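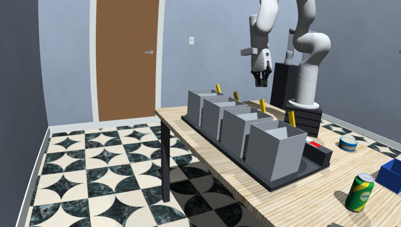

How long does it take to get rid of a storage unit? In my case, five years and one afternoon. The afternoon was the part with the lifting.

I rented the unit in Ombridge when I moved to a smaller apartment. It was supposed to be for the winter. I signed the papers in December, paid the deposit, and told everyone I'd be out by spring, which was true in the sense that I never said which spring.

Last week the company sent a letter to say the rent was going up to $178 a month. I did the math I had been avoiding and then went for a walk so I wouldn't have to look at it.

What was I protecting in there? I had remembered it as furniture. Mostly it was boxes, 27 of them, and I had labeled nine "misc" and one "misc (important)." The important one held takeout menus, a dead phone and the manual for a Jomum bread machine I gave away before I moved. There was also a floor lamp from Antoniadis, the place on the corner that has been having a closing sale for as long as I've lived here. It needs a kind of bulb they don't make now. I think I knew that when I packed it.

I kept the manual for a minute longer than I should have. It has a good recipe for raisin bread in the back.

My rule for sorting was simple: if I couldn't say what was in the box before I opened it, it went. This works very well until you open the box. Then you are sitting on a cold concrete floor reading a 385-page paperback you didn't finish the first time either. 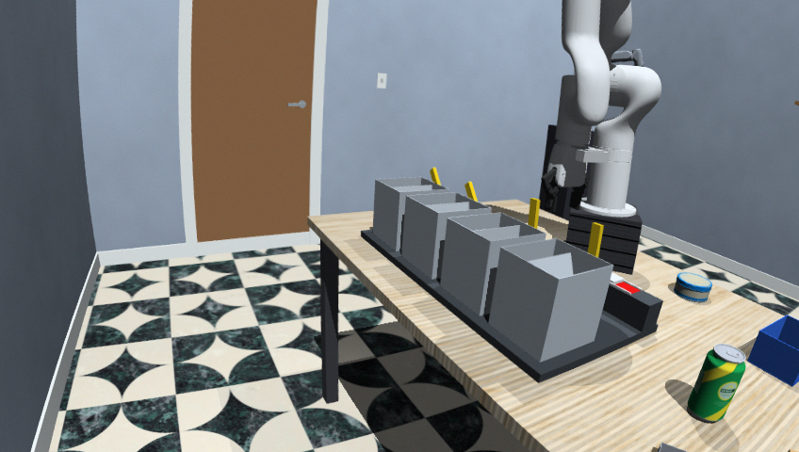 Gray bins on a long black tray.

In the end I brought home four boxes and the good chair. The thrift store took most of the rest, though they drew the line at the lamp, and I respected that. I have put it in the hallway, where it looks like it's waiting for a ride.

The man at the front desk asked if I wanted to hear about their smaller units, with 15 percent off for returning customers. I said no. I did take the flyer – it's on the fridge, under the Skorumau magnet, next to the raisin bread recipe. The bread machine people want theirs back even less than I want to ask.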